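26/08/2025, Gullia, bench notes

Cracking day for the Prinus set! We got 54 demos in before tea, up from 31 at the last session, and I only threw out 2 of them (both mine, both me letting go of the trigger far too early).

Styliani Karagiannis suggested starting every run low, with the fingers already open, and I'm sold. The approaches look much more alike now, and the replay on Morais doesn't hunt about at the start the way it used to.

Still to sort:

- glare off the floorboards. The brown goes nearly silver in the bright patches and the grain fades away. I'd like to keep plenty of these, as the model will have to cope with it sooner or later
- white grooved panels: lovely stripes, so let's see whether the features latch on to them (my bet is yes, far too much)
- finger pads: compare left and right before the next batch
- file names. Please, everyone, use the Festum pattern!

Next up, 15 more from the cabinet side, slower on the way in, then a first training run overnight. I can't wait to see the curves. Wrist view from the low start: 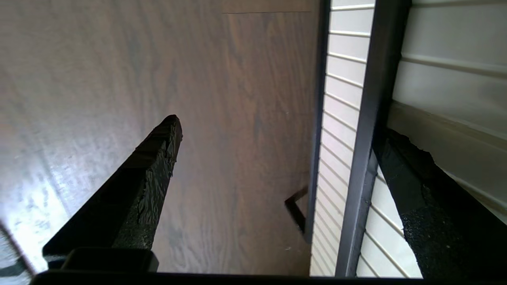
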